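Game Time Is Not the Problem, Bedtime Is

Every few months a new rule about children and online games gets proposed, and every time it is a rule about hours. So many per day, so many per week, none before a certain age. I have two boys who play, one 13 and one seven, and I have stopped believing that the number of hours tells a parent much.

The older one plays Volura, a building game with long matches. A match can run past an hour and it cannot be paused. If he leaves early, his team loses points and he gets locked out of the next round. The younger one plays Narko, which you can put down whenever you like. Both boys get the same amount of time at our house. Only one of them ever ends the evening in tears or slamming a door, and it is the one who is old enough to know better.

I used to blame him for that. Then I sat down and played Volura myself for six evenings. By the third I was telling my own family "one more minute" and letting dinner go cold. The game is built so that every stopping point costs you something. A grown adult with a job to get up for had trouble with it.

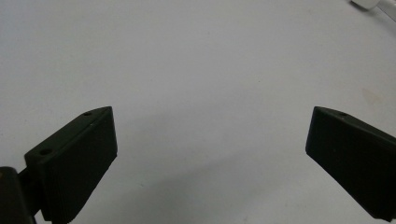 Two black gripper fingers against a pale gray surface.

So I would like the people who write the rules to look at how games end. A game sold to children should save when you quit. It should not punish a player for leaving, and it should not hand out its best rewards late at night, as Volura does with its seasonal events. Nirkus, the company behind it, says parents can turn on a timer. We did. The timer shuts the game off in the middle of a match, and the penalty still applies.

Schools could help too. The middle school in Mokgethi sends home a screen time chart every September, and we are supposed to fill in the boxes. I would trade the chart for one page listing which games can be paused and which can't.

At our house we now go by matches. He gets one on a school night, started before 7, and when it is over he is done - even if it was a short one. He complains about the short ones. He also comes to the table when he is called, most nights, and he is asleep before I am.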